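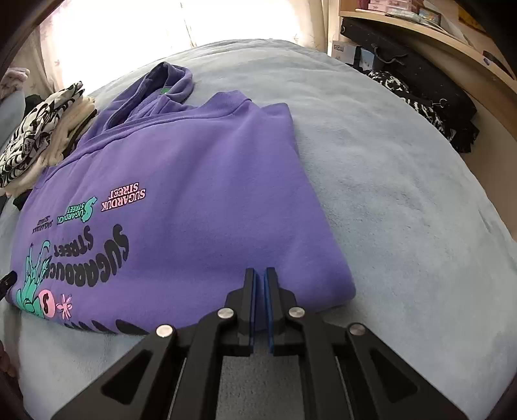 Segmenting episodes from hand-held gripper recordings
Project report, second-year software module

1. Aim

Our group was given the job of writing the software that sits between raw gripper recordings and the policy training code. The recordings come in as long video files with a motion log beside them. The training code, which the Ernitz group maintains, wants short episodes with a clear start and end, a gripper width for each video frame, and a camera pose. We called our tool Netodetti. It reads a recording, cuts it into episodes, throws out the ones it can't trust and writes the rest to disk.

The task we worked with was handling clothes. Cloth was chosen by our supervisor and it made several things harder than they would have been with cups or blocks.

2. Gripper width

The gripper has no encoder, so the width has to come from the video. Our first version looked for the two blue finger pads by colour and measured the distance between them. On the desk in the lab this gave a clean curve. In a furnished room it did not. A pale blue blanket took up much of the view in several recordings and the colour mask spread into it.

We fixed this in two steps. The search area was limited to the part of the picture the fingers can reach, which is the same in every recording. Then we fitted a simple model of the linkage using the round pivot screws, which are bright against the black arms and stay visible when cloth covers the pads. If the two estimates disagree by more than 14 pixels, the frame is marked as unknown and filled in from its neighbours.

3. Camera pose

Pose tracking was done with Trurska, an existing package, and we only wrote the wrapper. It does well when there are shelves or furniture edges to hold on to. It does badly when the wide-angle lens is close to a plain piece of fabric, and also on fast turns where the picture smears. Bright windows cost us some features too. We added a check that counts tracked points and ends the episode early if the count stays low. 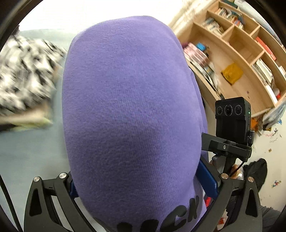

The wrapper also has to line up the clocks. Video time and log time drift apart over a long recording, and in our first tests the gripper appeared to close before the fingers moved. We now match the two signals at each sharp movement and stretch the log to fit.

4. Cutting episodes

An episode starts when the gripper leaves a resting pose and ends when it has opened and been still for a set time. With folding, people pause halfway to think, and the early version split one fold into two or three pieces. We made the still time longer and added a rule that a pause with the fingers closed never ends an episode.

5. Results

We ran the tool on around 2,000 candidate episodes. It rejected 147, mostly for lost tracking. We looked through the rejected ones by hand in the Ogura viewer and thought most were fair. The wrong rejections nearly all came from close work on a single garment.

6. Remaining problems

The linkage model assumes one gripper design and its sizes are written into the code. They should be in a settings file. Processing is slower than real time on the lab machine, and almost all of that is Trurska. We did not get as far as training a policy on the output, so we can't say yet whether the filled-in widths do any harm.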